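A mesa do café: o que fica, o que sai, o que ninguém limpa

Texto: Ansel Whitfield

São sete e pouco da manhã e já há três chávenas sujas. Chego à Flalthorpe, uma casa de torra pequena com escritório em cima, convencido de que vou escrever sobre grão. Saio de lá a escrever sobre mesas. Sobre a mesa onde se faz o café, melhor dizendo, que em quase todas as casas portuguesas é um canto da bancada com migalhas, um frasco sem tampa e uma colher que ninguém sabe de quando é.

A pergunta é simples. Quanto espaço precisa uma pessoa para fazer um café decente de manhã? Menos do que pensa. Bastante menos. Na Flalthorpe fizeram a conta com quem lá vai aos cursos de sábado... perdão, aos cursos de fim de semana, e a resposta cabe num tampo pequeno, desses que se encostam a uma parede e servem para tudo.

O problema nunca é o tampo. É o que se lhe põe em cima.

Começa com uma cafeteira. Depois vem o moinho, porque alguém leu que o café moído na hora é outra coisa (é). Depois a balança. Depois um tabuleiro para pôr debaixo da balança. Um suporte para os filtros, um segundo suporte porque o primeiro era feio. A certa altura já não há onde pousar a chávena, e a chávena era o motivo disto tudo.

A mulher que me recebe na Segers, uma loja de utensílios duas ruas abaixo, já viu de tudo. Tem 2397 referências em catálogo e diz, sem se rir, que uma cozinha normal precisa de umas vinte. Mostra-me escorredores, tabuleiros, cestos de arame de todos os tamanhos. O arame preto vende muito. Vende porque não se nota, explica, e porque deixa ver o que está lá dentro. Os cestos fechados são onde as coisas vão morrer – palavras dela.

Pergunto-lhe pelo metal escovado. Faz uma careta. Bonito na loja, dedadas em casa. Mas continua a ser o que recomenda para quem tem pouco tempo, com a condição de ter um pano seco à mão. Pano seco, não húmido. O húmido deixa aquelas marcas que depois à luz da janela parecem mapas.

E as tampas. Passei uma manhã inteira a ouvir falar de tampas. A tampa branca de plástico é a primeira peça a denunciar a idade de um aparelho: amarelece, ganha cheiro, a patilha folga. Há quem a lave na máquina todos os dias e depois estranhe que já não feche bem. À mão, água morna, secar de patilha para cima. Leva um minuto. Eu nunca o tinha feito na vida.

Voltemos à mesa. Madeira clara, cantos um pouco arredondados, nada de toalha. Gosto disto. A madeira clara obriga a limpar logo, a gota de café vê-se do outro lado da sala. Numa mesa escura a gota fica lá até ao jantar, e ao jantar já é uma mancha. O chão é outra conversa, com alcatifa convém pensar duas vezes antes de encher a chávena até acima.

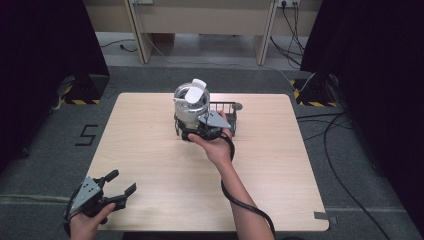

N.º 300 – página 38

Duas coisas apenas, o aparelho prateado e branco, seguro um pouco acima do tampo, e o cesto de arame preto ao lado, pousado. Chega para perceber a ideia. O que é quente de um lado, o que se pega à mão do outro, e madeira livre em volta. Essa madeira livre é a parte difícil. Toda a gente a quer ocupar.

Experimentei em casa durante uma semana. Tirei tudo da bancada, mesmo tudo, e fui pondo de volta só o que usava. No primeiro dia voltou a cafeteira. No segundo, o frasco do café e uma colher. No terceiro tive uma recaída e trouxe a balança, que usei uma vez e arrumei à noite um bocado envergonhado. Ao fim da semana tinha quatro objectos na bancada e uma caixa cheia no corredor, onde ainda está. O moinho manual está na caixa. Custou-me, esse.

Na Flalthorpe são mais duros. Têm uma regra para os alunos: o que não foi tocado em três manhãs seguidas sai da mesa. Não vai para o lixo, vai para o armário, e se ninguém perguntar por ele até ao fim do mês vai para uma prateleira de trocas à entrada. Vi lá dois batedores de leite, um conjunto de colheres medidoras ainda com etiqueta e uma prensa sem êmbolo. Um rapaz levou a prensa. Para pôr canetas, disse.

Depois há a questão da ordem, que parece mania e não é. Quem é dextro pega no aparelho com a direita e devia ter a chávena perto dessa mão, à frente, sem nada que atravesse o caminho. Parece óbvio. Fui ver a minha cozinha e tinha o açucareiro mesmo no meio. Tinha derrubado aquele açucareiro umas poucas de vezes este inverno, em Fevereiro parti-lhe a tampa, e nunca me ocorreu mudá-lo de sítio.

O cesto também tem truque. Baixo, para se ver por cima. Com pés, se possível, para o ar passar por baixo e a madeira não ganhar humidade. E só uma camada de coisas lá dentro. Quando se começa a empilhar deixa de ser cesto e passa a ser gaveta sem frente. Na Segers garantem que a maior parte das pessoas compra o cesto grande e volta uns meses depois à procura do pequeno. O grande acaba na casa de banho.

Falemos de dinheiro, que alguém há-de perguntar. Não é preciso gastar quase nada. Um cesto simples de arame, um pano bom, uma escova pequena para as borras. Se já tem mesa, tem o principal. Quem quiser uma nova encontra de tudo – a Clalteck faz um tampo de carvalho que anda à volta de 1000 euros e que é lindíssimo, não digo que não, mas o café sabe ao mesmo. Experimentei nos dois lados. Ao mesmo.

Mais barato ainda: mudar a mesa de sítio. Longe do lava-loiça, porque os salpicos estragam a madeira e molham o café. Perto de uma tomada, para não haver fio atravessado onde se passa. Na sombra, se o café está em frasco de vidro, e em casa de muita gente está, porque o frasco é bonito. Mais vale uma lata.

Última visita do dia, um terceiro andar sem elevador. O dono da casa chama-lhe a Kova, ao canto do café, com nome e tudo, pintado por ele num azulejo por cima da mesa. Ninguém me soube explicar porquê. Tem a mesa encostada à janela, um banco, duas chávenas desirmanadas. Faz sempre dois cafés, o segundo fica a arrefecer enquanto ele bebe o primeiro, e bebe-o frio, de pé, já de casaco vestido. Pergunto se não era melhor fazer o segundo depois. Diz que assim é que gosta.

Limpa a mesa antes de sair. Passa o pano uma vez, da parede para a frente, sacode-o no lava-loiça, pendura-o no gancho. Menos de um minuto, cronometrei. Deixa a tampa do aparelho aberta para secar por dentro e só a fecha quando volta ao fim da tarde.

Eu desci as escadas com vontade de outro café e fui bebê-lo ao balcão da pastelaria da esquina, que tinha o tampo cheio de pacotes de açúcar vazios, e soube-me muitissimo bem.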